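Une matinée chez Luvance

Publié le 23 janvier 2023 par l'auteur du blog

J'avais réservé en décembre pour la porte ouverte de Luvance, dans leur atelier de Brerholm. Je suis venu en train et j'ai fini à pied depuis la gare. À l'accueil on nous a donné un badge et un plan du bâtiment. Nous étions environ 40 visiteurs, répartis en groupes qui se croisaient dans les couloirs.

Le mien a commencé par la salle de conférence. On nous y a présenté Ayala, le projet de manipulation d'objets domestiques que Luvance mène avec Finard. L'exposé était un peu long, surtout la partie sur le financement. J'ai retenu que le bras s'exerce avec de la vaisselle et des supports du commerce, sans pièces fabriquées exprès, et que le catalogue compte 221 objets pour le moment.

Ensuite, la démonstration. Le bras est blanc et travaille au-dessus d'une table en pin, avec un bol bleu foncé et un support en fil métallique noir. Je m'attendais à quelque chose de plus rapide.

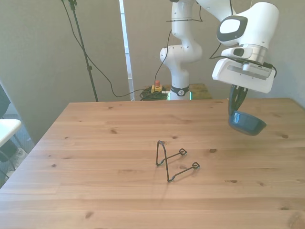 Le plateau de pin, vu de près :

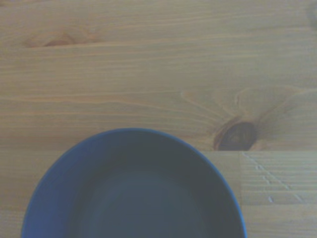
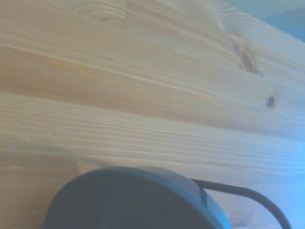
J'ai demandé si les nœuds du bois gênaient la reconnaissance des objets. On m'a répondu que oui, au début, et que la table avait été gardée telle quelle pour cette raison. Un autre visiteur voulait connaître le prix de l'ensemble et n'a pas obtenu de chiffre.

La visite s'est terminée par l'atelier de mécanique, quatre postes et une odeur d'huile, puis un café. La prochaine porte ouverte n'a pas encore de date. L'inscription est gratuite et se fait sur leur site.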